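A small room, put in order slowly

Mỹ Phan has changed her workplace 3 times, and she says that each time she learned more about cables than about work. When we met for this interview, she was in the middle of tidying the back room at Flinano, a small office on the second floor in Jornordale.

"People think a room is messy when there are many things in it," she told me. "This room has almost nothing. One table, a few chairs, a broom. And still you cannot walk across it without looking at your feet."

She means the white cable, which lies in loops on the floor and goes back toward the table. She wants to deal with it before anything else, even before the bags.
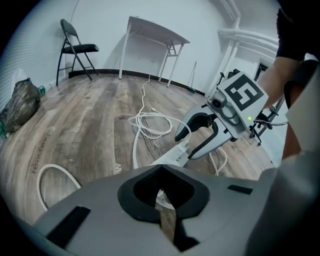 Start with the floor

Her rule is simple: the floor first, then the table, then the walls. "If I begin with the table, I put things from the table on the floor. Then I have 2 problems," she said, and laughed.

I asked why she does not just push the cables to the wall. She shook her head. In March she did exactly this in another office, and the next morning she had to pull everything out again, because one plug was needed on the other side. Now she follows each cable with her hand from the power strip to the end, and only after that she makes a coil. The coil should be wide, she says, like a dinner plate. The bottles are easier. They go out together, the ones from the table and the one near the wall.
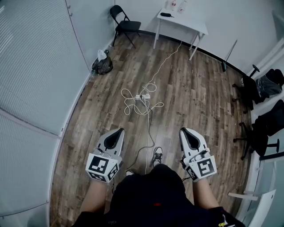

She is less strict about bags. A plastic bag can stay until the end of the day, in her opinion, if it stays in one place and everybody knows what it is for. Her colleague Celina Wilczyńska does not agree. "Celina would take the bag out before she takes off her coat," Mỹ said. "We have discussed this many times -- in a friendly way."

What she likes most in the room is the window with its wide white blinds. She cleans the blinds with a dry cloth, one slat after another, from the top down. It is slow work and she does not want help with it. 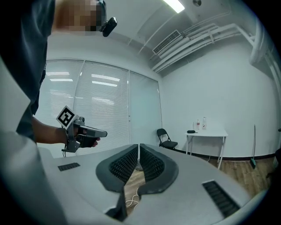

The back room at Flinano, with the blinds closed.

The folding chair will stay against the wall. Mỹ would like a second one, also black, but first she wants to see how much floor she has when the cables are up.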